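Capítulo 7
Aprender por demonstração com dois braços

Objetivos do capítulo
Distinguir demonstração, episódio e política.
Explicar por que os materiais têxteis dificultam a estimação do estado.
Interpretar uma taxa de sucesso a partir das condições em que foi medida.

7.1 O problema dos objetos moles

Nos capítulos anteriores, os objetos manipulados eram rígidos. Bastavam seis números para dizer onde estava uma peça e como estava orientada. Uma camisola ou um saco de rede não se deixam descrever assim: a forma muda a cada contacto e boa parte da superfície fica escondida pelas dobras. Planear uma preensão a partir de um modelo geométrico exato torna-se pouco prático.

A aprendizagem por imitação segue outro caminho. Um operador conduz os braços durante a tarefa e o sistema regista, a cada instante, as imagens e as posições das juntas. Cada execução completa é um episódio. A política é depois treinada para prever as ações seguintes a partir do que foi observado.

O caso que acompanha este capítulo é o conjunto Trullusden, recolhido no laboratório Fajardo com 2 braços e pinças de dois dedos. A tarefa consiste em arrumar roupa em sacos de lavagem. Foram gravados 547 episódios, dos quais 488 ficaram para treino depois da triagem – os restantes tinham falhas de sincronização ou terminavam antes de o saco estar fechado.

A triagem merece atenção. Um episódio com uma hesitação a meio pode ser útil, pois mostra como recuperar de uma preensão falhada. Um episódio truncado ensina a política a parar cedo.

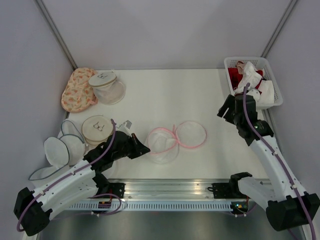

Na secção 7.2 definimos o espaço de ações para cada braço e discutimos a coordenação entre ambos – em particular, o momento em que um segura e o outro puxa.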